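**Simulation-first budgeting** is a way of planning a robot purchase where you spend the early money on simulated work and hold back the hardware money until you know what you need. I've done it this way for a small two-armed household robot project, and I've also done it the other way round, so this entry leans on what I've paid for and regretted. Other buyers use other names for it – I've heard "virtual pilot" and "paper robot" – and they mostly mean the same thing.

The basic idea is that the arms, the grippers, the rooms and the objects all exist on a computer first. You work out your tasks there, you see which ones are awkward, and your shopping list comes out of that.
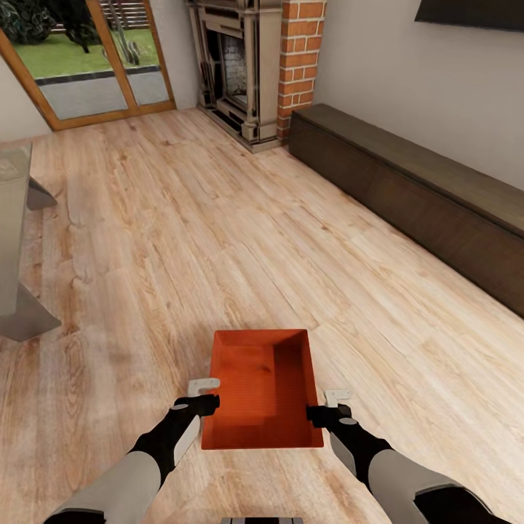
Two arms, one tray, all simulated.

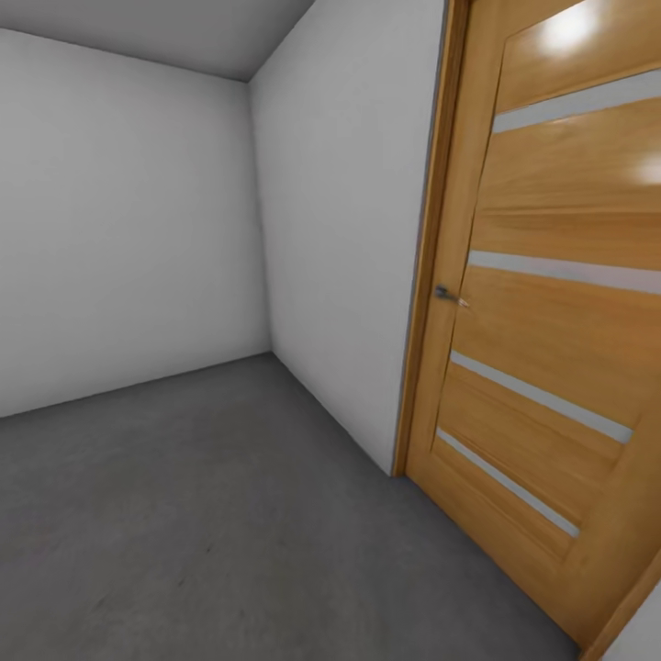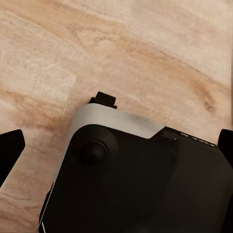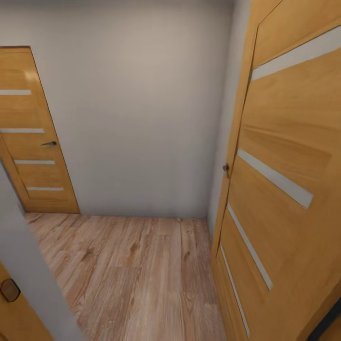 The shopping list is where most people (me included, the first time) want to start. You get a catalog, you fall for an arm, and then you go looking for jobs it can do. Going the other way feels slow for the first couple of weeks and then it gets quite fun, I promise!

## Background

When I started planning, the quote I had in my hand was from Stondura, and it was for a pair of arms on a base with grippers included. It looked complete. It had a total at the bottom and everything. What it left out was the table to test on, the spare finger pads, the shipping crate we had to pay to send back, the training day, and any software past the first 12 months. I signed it anyway, and I spent the rest of that year going back to ask for more money in small amounts, which is the worst way to ask for money. People remember the fifth small request much longer than they remember one big one.

For the next project I was told to come back with a single number, and that's how I ended up doing the simulated stage properly.

## What goes into the budget

I split mine into four pots. You can slice it differently, but I'd keep at least the first two apart from each other.

### Software and computing

This is the simulator itself plus whatever it runs on. We used Birnasum, billed by the seat, and our seat came to $571 a month. One seat was enough for a long time. The second one only became necessary when two of us wanted to run things in the same afternoon and got grumpy with each other.

Computing is the harder half to guess. If you have a decent workstation with a good graphics card already sitting under somebody's desk, use it, and put its replacement in next year's plan. If you rent computing by the hour, set a spending alert on the first day. I left a batch of runs going over a long weekend once and the bill was bigger than the seat.

### People's time

I used to leave this out completely, on the theory that we were getting paid anyway. Please don't do that. Building rooms and objects in a simulator takes real hours, and so does sitting there watching a virtual gripper miss the edge of something again and again until you work out why. My first estimate for setup was two weeks and the real figure was six. Most of the extra went on things like door handles, drawer slides and getting objects to weigh what they should.

You can buy ready-made rooms and furniture models, and I'd say do it whenever the room is only there to be moved around in. Spend your own hours on the objects your robot has to touch.

### Hardware

In a simulation-first plan the hardware pot is a placeholder to begin with. I put in a low figure and a high figure and update both as the runs come in. By the end they should be close enough together that you're comfortable defending either one.

### Contingency

Arben Spahić, who signed off on our second plan, asked me to stop calling this pot "miscellaneous" and he was right. Call it contingency, give it a size, and write down who is allowed to dip into it.

## How the simulated stage changes the order

These are the kinds of decisions that tend to move. I'm listing the ones that moved for us.

**Reach.** Long arms cost more, weigh more and need a stiffer base. If your tasks are all on a tabletop you can find that out cheaply, and the same goes for the opposite case, where something on the floor turns out to matter more than you'd thought. We'd pencilled in the longer arm and went down a size.

**One arm or two.** Two arms are a big jump in price, and I mean more than double once you count the extra setup. The question I'd ask is how many of your jobs involve carrying something wide and keeping it level. Run those with one arm first. If they go badly and there's no clever grip that saves them, you have your argument for the second arm already written.

**Gripper choice.** Simple two-finger grippers cover a surprising amount of ground. Check how wide they open against your widest object, and check the finger shape against your thinnest one. Fancy hands with lots of joints look wonderful in a demo, and they eat spare parts.

**Cameras.** Virtual cameras are free to move and that makes them the best bargain in the whole plan. Try one at head height, try one at the wrist, try them both together. Look at how much of the view the robot's own body takes up, and how often the thing you care about has slipped out of sight. We changed our wrist mount on the drawing and never had to pay for a bracket twice.

**Floor and doorways.** If the robot is going to travel between rooms, measure your real doorways and thresholds and put the measurements in. Use your own tape measure, too. The building plans I was given had been drawn before a refit.

## Where the simulated stage lets you down

I'm a fan, as you can tell, but some things still need real money and real parts.

Friction is the big one. A smooth plastic rim behaves nicely in software and then slides around in a real gripper on a dusty day. Soft things (cloth, bags, cables) are harder still, and I wouldn't sign a purchase order on the strength of a simulated towel. Lighting matters as well. Shiny doors and glass can confuse a camera in ways that depend on your windows and the time of day, so I'd always keep a bit of the budget for a week of testing in the actual room.

Then there's wear. The simulated finger pad never wears out, and nor does the simulated cable that rubs against the elbow. I take my spare parts figure from the seller's service list and then add to it.

Noise doesn't show up at all. Our people were fine with how the robot moved and quite unhappy about how it sounded, and we ended up buying matting.

## Buying, leasing and borrowing

Once the list is firm there are a few ways to pay for it.

Buying outright is the simplest to explain and usually the cheapest over the life of the thing. It also leaves you with an old robot at the end. Ask about trade-in when you ask for the quote, while the seller still wants to please you.

Leasing suits a project with a fixed end. Our lease quote came from Finier and covered the arms and base but left the grippers out, as they were counted as consumables. That's worth a phone call, whoever you're leasing from. Check who pays for insurance, what happens if you drill holes in the base, and whether you can swap an arm midway.

Going through an integrator means somebody else assembles it all and you pay for their time on top. Omerović did this for us on the second project. It cost more on paper, but the price included installation and a return visit, and I'd stopped trusting my own setup estimates by then. Hand the integrator your simulated rooms and task list at the start. It shortens the first meeting a lot, and the quote comes back with fewer vague lines in it.

Borrowing a unit for a trial is lovely if you can get it. Sellers are more willing when you turn up with a list of tasks and a date for giving it back.

## Timing

I start the simulated stage well before the budget round opens, which for us is in March. Counting backward, I want the rooms built before the winter break and the main runs finished in January, so there's time to argue over the results. Delivery on the arms was slower than on everything else, and the base turned up first and sat in its box.

If your organization only releases money once a year, try to get the software pot approved early as its own small item. It's a much easier yes than the whole robot, and by the time the large request goes in, you'll have runs to show people on a screen in the meeting room.

## Keeping the plan alive

Keep the simulator seat after the robot arrives. I canceled ours to save money and had it back in a few months, when we wanted to try a new task and didn't fancy finding out the hard way on the real arms. Each time something changes in the real room, update the virtual one, and note the date somewhere.

I also keep one sheet with the guess for each item, the quote for it and what we paid. Shipping is still the line I get wrong.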